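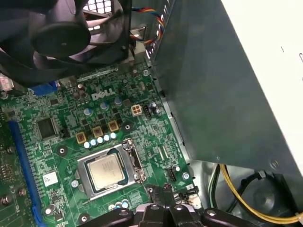
I finally went through the drawer of old phones, chargers and cables last night, and it took longer than I'd planned. The recycling center in Flatach takes small electronics free until August, then it's 16 dollars a box.

Most of it was easy to let go. The hard part was the files. I had an old drive with my recipes and the letters Griet Vandenberghe sent me when she lived abroad, and copying them over ran past midnight. One folder of 36 letters wouldn't open, so I've asked her if she kept her own copies.

I kept one phone – the gray one – for the alarm clock. The rest is in a box by the door. Next up is the hall closet, which is mostly coats and a tent with no poles.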